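4.2 Changes to the technicians' work

The refurbishing line at Cemdale handles desktop computers returned from office leases. Before the cell was installed, each of the six technicians took a machine from intake to final test: opening the case, inspecting the board, removing or reseating memory, replacing the drive where needed, and recording the outcome. The cell divides this sequence. Handling of the memory modules is assigned to the arm, and the technicians retain intake, inspection, fault diagnosis and all work on cables.

The division followed from the early trials reported in Section 3. Cables vary in routing from one machine to the next, even within a single model, and the planner could not be relied on to find a clear approach past them. Memory slots are regular in spacing and open from above once the side panel is off. They also account for a large share of the repetitive pressing and releasing that technicians named in the first interviews as a cause of sore thumbs.

Figure 3 shows the arm over the memory slots of an opened tower. The case lies on its side on the slatted work table, and the gripper comes down from directly above the board. The drive cage and the power wiring lie to one side of the board, and the permitted approach volume was drawn to exclude both. 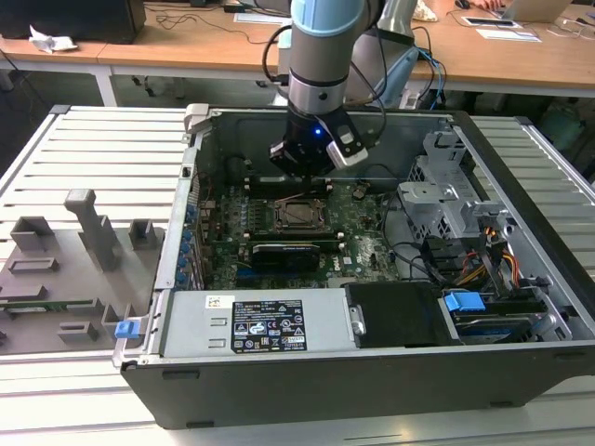
Figure 3. Gripper positioned above the memory slots of a desktop tower.

4.3 Interview findings

Five technicians agreed to be interviewed again in April, after the cell had processed 900 machines. Interviews were conducted on site by the second author and coded independently by Hiebert and Rothe. Disagreements were settled by discussion.

The most frequent theme was pacing. Under the earlier arrangement a technician could set a difficult machine aside and return to it later. With the cell in operation, a delay at inspection left the arm idle, and four of those interviewed described this as pressure even though no target had been set. One said she had begun to leave doubtful boards for the end of the shift - a practice that the work instructions neither allowed nor forbade.

The second theme concerned responsibility for faults. When a machine failed its final test, the log recorded which slots the arm had handled but gave no indication of insertion force. Technicians therefore reopened the case and reseated the modules by hand before looking elsewhere. Pugh, who supervised the line during the study, estimated that this check added 17 minutes to each failed machine. A force record was added to the log on August 1, 2023, and its effect falls outside the period covered by this paper.

Views on skill were mixed. Two technicians valued the additional time for diagnosis. Another considered that seating modules by hand had given her early warning of worn slots and bent retaining clips, and that this information was now lost. We return to this point in Section 5, as the present gripper provides no equivalent signal to the person at the inspection station.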